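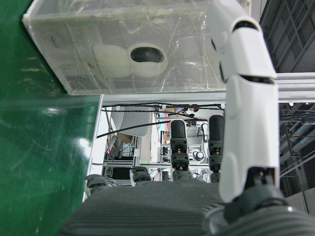
Pongsiri Residents' Association
Minutes of the general meeting, Thursday, November 1, 2018

Present: Tassanee Somboon (chair), Nuanchan Siriwan (minutes), Sunee Kaewmanee, Thanakorn Prasertsri and other members as per the sign-in sheet.
Apologies: Paweena Nuchit.

1. Previous minutes
Accepted with one correction. The hall hire fee is $56, not $65. Moved Sunee, seconded Thanakorn.

2. Creek path
Council has replied to our letter. The washed-out section behind Monen Street will be regravelled before Christmas. Council will not pay for lighting. Thanakorn asked whether the old footbridge is included. Tassanee to ring and check.
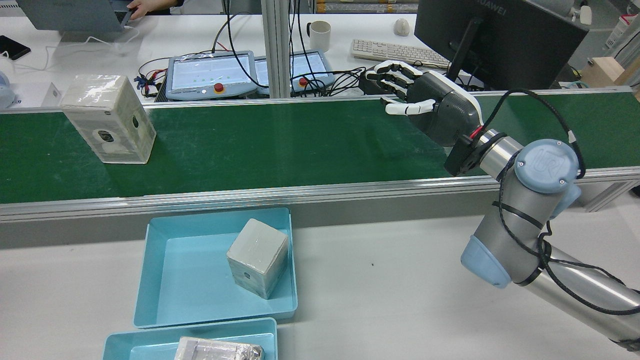 Reading time: 2 minutes

3. Finance
Balance is $893 after the insurance was paid. There are 72 financial members. Sunee reported that 29 renewals are still owing and reminders will go out with the next newsletter. Report accepted.

4. Street tree planting
Two quotes received for mulch. Members preferred the cheaper one, provided delivery is to the Clilero Road end. Discussion about watering over summer. A roster was passed around but has gaps in January. Motion to accept the quote carried, one against.

5. Parking near the school
Complaints again about cars across driveways at pick-up time. Nuanchan to write to the principal and send a copy to the ward councillor.
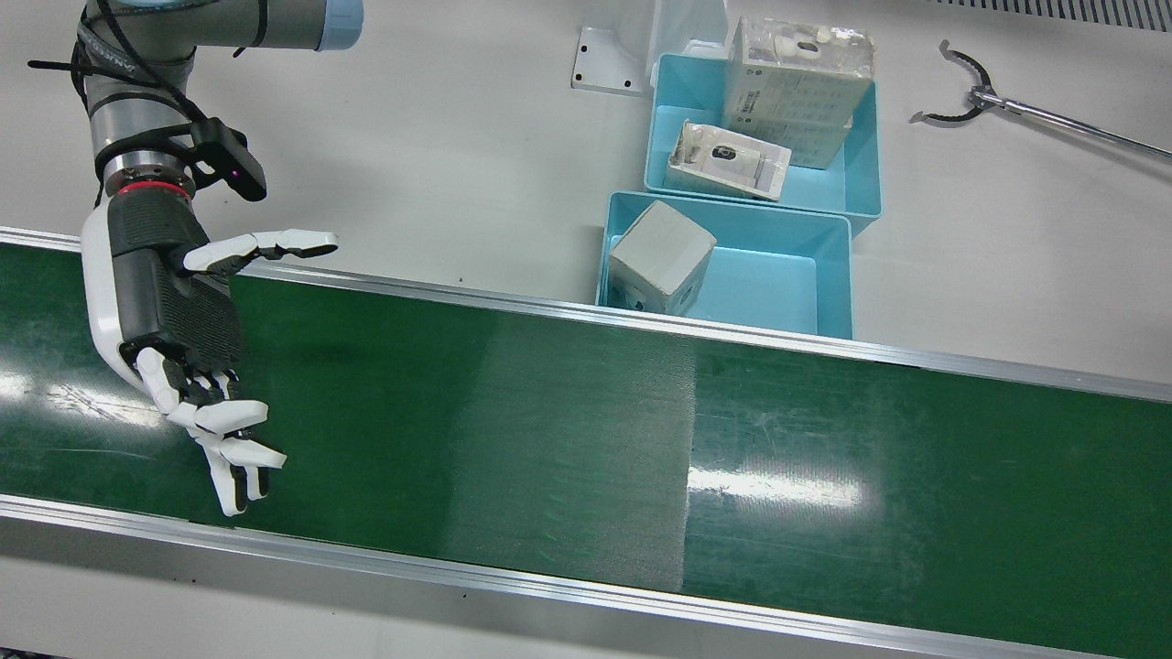

6. Other business
The noticeboard lock is stiff and needs replacing. Thanakorn has a spare.
Paweena has asked by email for the December meeting to start at 7 pm. Agreed. Please bring a plate.

Meeting closed 8.50 pm.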